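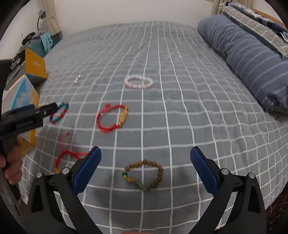
Re: Hard shoes - what is a fair price second-hand?

Niltham Ceili and Step Dancers' list
Posted in October by the list's wardrobe correspondent

Search this list... Go

An earlier message said:

> My daughter has outgrown her hard shoes after one term, as
> is apparently the law. They were 122 pounds new and she has
> worn them to class and to one feis. Is it cheeky to ask 100?
> Also the buckle on the left one has been replaced, does that
> matter? And has anyone had dealings with the Trandum swap
> page, or is it all wigs?

Cheeky, yes, but I have seen worse. Someone on this list once asked more than 200 for a pair with a hole in the toe, described as "ventilated".

For shoes with a term's wear I'd start at 70 or so and expect to be talked down by a parent who has three of them to shoe. The tips are what people look at first. If the fibreglass is scuffed but level, say so and put in a close photo of the soles. If it has worn to a slope on one side, say that as well, as the buyer will find out at the first treble and you will hear about it in the car park.

The buckle doesn't matter. Half the shoes in our hall have one buckle that is a cousin of the other. Do mention whether the strap has been punched with extra holes, though, and give the length of the insole in centimetres. Sizes mean very little. I have a pair marked Kustano 5 and another marked Kustano 5 that would not fit the same foot on the same planet.

On the Trandum page: mostly wigs. I did sell a soft velvet dress there last spring, after two months and a long exchange with a lady who wanted to know if the green was a "warm" green. It went for 49 plus postage, with the cape pinned inside and the crystals that had dropped off in an envelope. Keep any loose stones, by the way, buyers are oddly cheered by them.

The alternative is our own rail at the back of the hall, which runs from half past six until the beginners come out. Put a label on with your price, the size and a phone number - in pen, please, pencil rubs off and then everything is free. The club takes nothing from shoes and a tenth from dresses. Tiaras go in the biscuit tin, and I take no responsibility for what comes out of it.

One last thing. Whoever left the Li practice skirt on the rail with a label reading "offers", it has been there since before the hall was painted. I offer a pound.

Contact the list owner | © Niltham Ceili and Step Dancers | Back to top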